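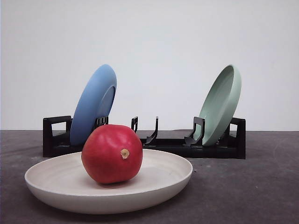 Comparing two grippers on a household task

Last updated July 28, 2023

Scope

The procedure applies to anyone using the Flosik test station to compare two parallel grippers on the same arm. It covers the Suser gripper, which is fitted as standard, and the Graneo gripper, which is supplied in the second case. The arm controller is a Zacharopoulos unit in both cases and its settings must be the same for each gripper. Users who have not completed the station induction should do so before starting.

The household set consists of a dish rack, a blue plate, a green plate, a wide off-white plate and a round fruit. The plates test a narrow grasp on a thin rim. The fruit tests a wide grasp on a smooth, curved surface. Items should not be swapped for others of similar size, as results from different sets cannot be pooled.

Before the session

1. Set out the rack and stand the blue and green plates in it. Leave the middle slots free.

2. Place the off-white plate in front of the rack and put the fruit on it. The fruit may sit off centre, but it should be returned to the same position between trials. The saved overlay on the fixed camera's monitor may be used for this purpose.

3. Weigh the fruit. The household set is approved for single items of up to 881 grams. A heavier fruit must be replaced and the change entered in the log.

4. Fit the first gripper and run the open and close cycle six times with nothing between the fingers. Listen for any change in motor noise from one cycle to the next.

5. Start both cameras. The fixed camera records the whole layout and is used for scoring. The wrist camera is used to judge the approach.

Checking the wrist camera

Move the arm to the approach pose and stop it there. Both fingertips must be in view at the bottom of the picture, with clear surface ahead of them. The target need not be central at this stage. In the view below, the blue plate in its rack is still well up and to the right of the fingers, and the arm has some way to travel before a rim grasp could be attempted.

A wrist view taken during movement is often blurred. Plate edges may look doubled, and no measurement should be taken from such a picture. For alignment, bring the arm to a full stop, wait 2 seconds and save a still.

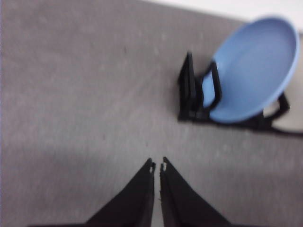 One user of the station has written to ask whether the fixed camera could be left out when only the rim grasp is being compared, given that the wrist camera is closer to the plate and the files are much smaller. The request was considered in June and has not been adopted. At the moment of contact the fingers may hide the part of the rim being held, and a slip towards the rack can be missed. Both recordings are therefore required for every trial. Users short of storage may reduce the wrist recording to half size.

Running the trials

Begin with the rim grasp. Command the arm to take the blue plate from the rack, lift it clear and put it back in the same slot. Repeat with the green plate, which leans the other way and needs the mirrored approach. Then carry out the fruit grasp: lift from the off-white plate, hold, and lower.

Do not adjust the closing force during a block. If an item is dropped, stop the arm, record the drop and inspect the fingertips before continuing. Any new wear or marking should be noted with the finger on which it was found.

When the first block is complete, change the gripper, repeat the empty cycles and run the second block in the same order.

Scoring

Each trial is scored from the fixed camera as held, slipped or dropped. A plate that touches the neighbouring slot on its return is scored as slipped, even where it is finally seated correctly. The reference results held at the station come from 227 trials with the Suser gripper. Equivalent results for the Graneo gripper are not yet available, and users are asked to submit complete blocks only.

Log sheets should be saved in the session folder under the gripper name and the block number.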